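**Place value with bundles of straws: who still does this in second grade?**

**peiyu_liang**
Okay, I have to share this while I'm still excited about it! We started place value at home (my daughter is seven and just into second grade) and she kept reading 1,534 as "one, five, thirty-four." I tried the workbook and I tried drawing it out. Then I dug a box of paper straws out of the party drawer and we started bundling them in tens with rubber bands, and ten of those into a hundred with a bigger band, and she was SO into it. She bundled all through lunch.

My question is what you do when you get to a thousand. I do not have a thousand straws, and I'm not sure I want a thousand straws in my kitchen. Do you switch to something else at that point or push on?

**jbaluyot**
Push on! My class does it every fall and the thousand is the best part. We put the hundreds bundles in a laundry tub and the kids take turns trying to lift it. They talk about "the tub" until spring. When we get to regrouping in February I can say "remember the tub" and every hand goes up.

For one kid at home I'd borrow straws from another family, or use coffee stirrers. They're thinner and a thousand of them fits in a shoebox.

**Efthymia V.**
I'm going to disagree a little, in a friendly way :) I love bundling for tens and hundreds but I stop there. By the time a child has made six or seven hundreds they've got the idea, and the rest is rubber band practice. I move to place value mats and cards after that. You get to numbers like 1,534 much sooner, and you can build a new one in a minute where straws would take you the whole morning.

**jbaluyot**
Fair, but rubber band practice is fine motor practice, and some of my second graders really need it! I had 2 kids last year who couldn't get a band around a bundle in September. Both of them were flying by Halloween.

**Efthymia V.**
Ha, okay, I'll give you that one. I still think the cards come too late in a lot of classrooms. What mixes kids up is often the writing of the number, and straws don't touch that unless you label as you go.
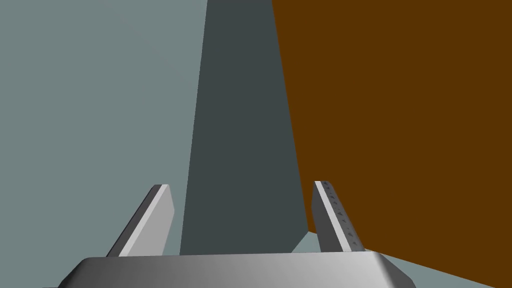 **peiyu_liang**
Labeling as we go, I hadn't thought of that! So a sticky note on every bundle, or just one on the whole pile?

**Efthymia V.**
One for each place. Take the pile for 34, so three tens and four loose ones. She writes 30 on one card and 4 on a smaller card, then lays the 4 on top of the zero. That little overlap is magic. You'll see her go back and do it over and over. Then try it with the hundreds, and later the thousand card goes under everything and there's your 1,534, all stacked up.

**iason_z**
Jumping in because I homeschool twins and we did both. One loved the straws and the other couldn't stand them (she said the bands were "too snappy"). For her we used dry beans glued on craft sticks, ten to a stick. Glue them the night before! Mine dried overnight, and the one I tried to hurry along lost most of its beans on the rug.

We also play a trading game the two of them named Zurkanska. I have no idea where they got the word. You roll two dice, take that many ones, and trade up as soon as you have ten. First to a hundred shouts "Zurkanska!" at the top of their lungs. It takes a good half hour and they beg for it.

**peiyu_liang**
Zurkanska is going on our list for tomorrow, I love it. Do you play it backward too, starting from a hundred?

**iason_z**
Yes, and backward is so much better for subtraction! They have to break a ten open to pay up. The first time through there was some grumbling about taking apart a bundle they'd made so nicely. Sell it as "breaking the bank."

**Magdalini K.**
Count me with Efthymia on the cards, but I'd put in a word for letting kids draw it as well. Squares for hundreds, sticks for tens, dots for ones. No supplies, works in the car, works at Grandma's. My second graders go from straws to drawings to plain numbers, and if somebody gets stuck we just go back a step.

And I wouldn't worry about "one, five, thirty-four" at all. She's hearing the thirty-four correctly! Build from that end. Ask her to show you 34, then put five hundreds in front of it and read it again together.

**jbaluyot**
Oh, that's a good catch. I always start from the big end. Trying that this week.

**peiyu_liang**
You are all wonderful. We did the overlapping cards after dinner and she read "five hundred thirty-four" the first time and then made me guess her secret numbers until bedtime. No thousand yet. She wants the tub, though, so Jerome, you may have won that part. Off to ask my sister for coffee stirrers!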